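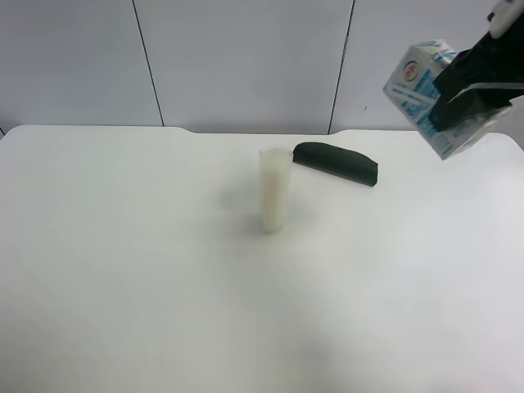

How full should the glass be?
Leave a finger's width below the rim. A tall, narrow glass tips easily when it is filled higher than that.

Section 4. Serving Milk at the Table

Before you start, wipe the tabletop and let it dry. Use a straight-sided clear glass so the level can be read from the side.

1. Take the carton out of the refrigerator and check the date on it.
2. Hold the carton upright and press the folded end flat with your thumb.
3. Open the carton along its marked line. Do not cut across the seam.
4. Set the glass well in from the edge of the table.
5. Tilt the carton and pour slowly down the inside of the glass.
6. Wipe the mouth of the carton and close it.

CAUTION: Do not squeeze the carton while pouring. Soft panels give way suddenly and the milk will surge.

Note: Keep cloths and cleaning tools away from the mouth of the glass.

4.1 Storing the Carton 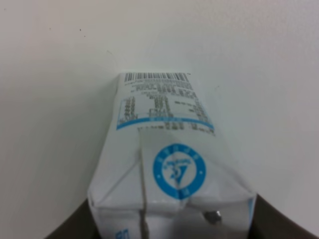 Can an opened carton be laid on its side in the refrigerator?
Stand it upright. The folds are not a tight seal once the carton has been opened, and milk will seep out along them.

1. Write the opening date on a plain part of the carton, clear of the barcode and the nutrition table.
2. Put the carton on a refrigerator shelf, away from the door.
3. Rinse the glass in cold water first, then wash it in warm water with soap.

Section revised February 20, 2001, by Ailsa Ogilvie.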